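Search this site Search Go

Progress report to the Ferrand fund, second period: Safe handling rules for robot-assisted computer disassembly

Prepared by Clémence Moulin, with Abenezer Tamiru

In this period we continued the work on the written rules for cells where a robot arm handles processors and other delicate parts of used computers. The first draft was sent to our partners in June. It has 7 chapters, and we have now received comments on all of them. In total there were 249 comments, many of them on wording, but a good number on the content.

The chapter on processor sockets took the most time. The earlier text said only that the arm must approach "with care." Our partner at Imercombe pointed out that an operator cannot check such a sentence, and we agree. The new text asks that the state of the retention lever is confirmed before any finger goes near the socket, and that the result is written in the cell log. It also asks for a stop position above the board, where the arm waits until the check is done.

We changed three other points:

Static protection. The grounding of the gripper is now checked at the start of every shift and again after any change of fingers. Before, it was only once per week.

Cables. Loose cables inside the chassis must be moved out of the planned path of the arm or marked as an obstacle in the program. We had two stops in this period from a cable touching a finger. No part was damaged, and both stops are recorded.

Two arms in one cell. When two arms can reach the same chassis, only one may have permission to enter it at a time. Gerardo Saludo has written the procedure for passing this permission, and it is included as annex 3.

The trial of the rules at the Ulia workshop is in progress. The operators use the draft as a checklist and write their remarks in the margin. Training of the second group is late, because the translated version was not ready. We expect to recover this delay in the next period, and we do not ask for a change of budget.
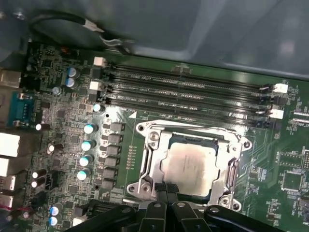
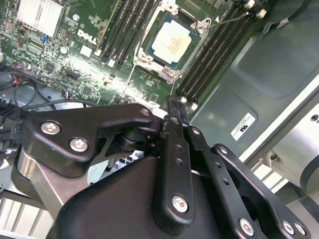
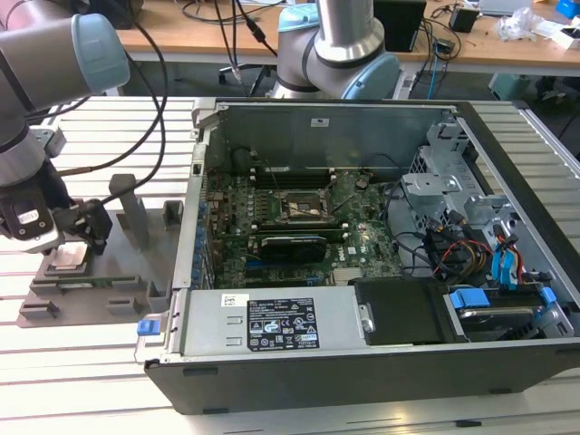

Processor handling in the trial cell.

Atieno Kioko has read the draft for Pitia and answered that the permission rule is clear, but that the log sheet asks for too much writing during a shift. She would prefer one line per chassis, with a longer entry only after a stop, and she asks that we test this before the rules are sent out for the final reading.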